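Pramport Family Lodging Program
Progress report to the Litard Fund
July 13, 2021
Prepared by Gladys Condori, program manager

Summary

The program gives free short-term rooms to families who have a relative in treatment at the regional hospital. This report covers the period since our last one in March. We provided 897 room nights to 108 families. The waiting list is shorter than it was in the spring, but we still turned families away during two stretches when the second floor was closed for plumbing work.

Rooms and repairs

The plumbing work on the second floor is finished. Tradetti replaced the supply lines to the shared bathrooms and put in new shutoff valves, so a leak in one bathroom no longer means closing the whole hall. The job ran over by nine days. Part of the delay was a wrong delivery of fittings, and part was ours – we had not cleared the linen closet in time for the crew to open the wall.

Two mattresses were replaced. The window in room 5 still sticks and is on the list for fall.

Food for guests

Families often arrive late, after the cafeteria at the hospital has closed. We now keep a snack shelf by the front desk and restock it twice a week. Guests take what they want and do not sign for it. Spending on the shelf was $1,667 for the period, a little under budget. Chips and crackers go fastest. Instant soup was slow, and we have cut that order in half. 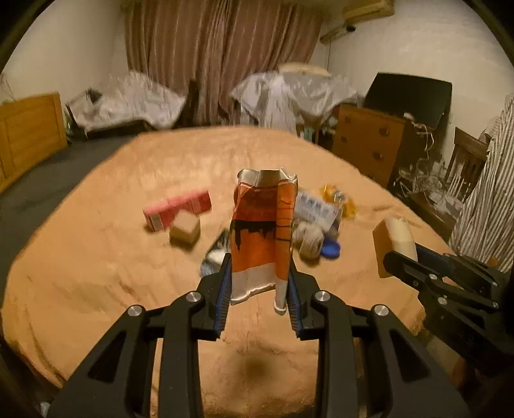 A snack bag at the bedspread.

Fresh food has been harder. Produce from Ristić comes once a week, and by the sixth day much of what is left is soft. We have asked for two smaller deliveries at the same total cost. They have agreed to try it through September, after which we will compare the amount thrown out with our kitchen log. 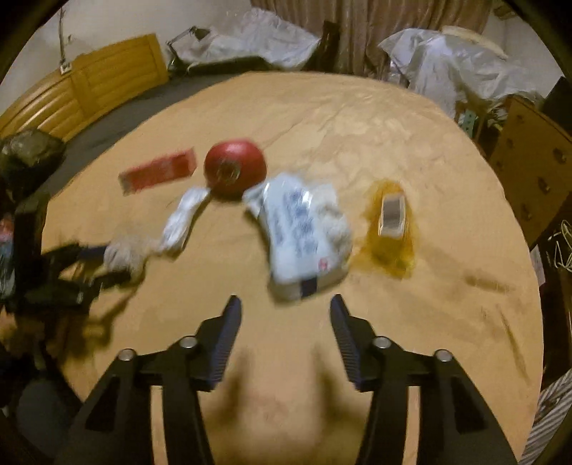 The kitchen itself is open to guests until 10 p.m. Several families asked for later hours, and Ryota Hirose is working out whether the night desk can cover it without leaving the phone. His first schedule left a gap at shift change and is being redone.

Staffing

The part-time evening position was filled in April. The weekend position is still open. We interviewed three people and made one offer, which was declined over pay. We would like to discuss moving unspent training money to that line.

Budget

Spending is on track except for repairs, which are over by the cost of patching the linen closet wall. Laundry came in lower than planned while the second floor was closed. A line-by-line statement is attached.

Next period

– Fix the window in room 5
– Fill the weekend desk position
– Report on the split produce deliveries
– Translate the guest handbook into Spanish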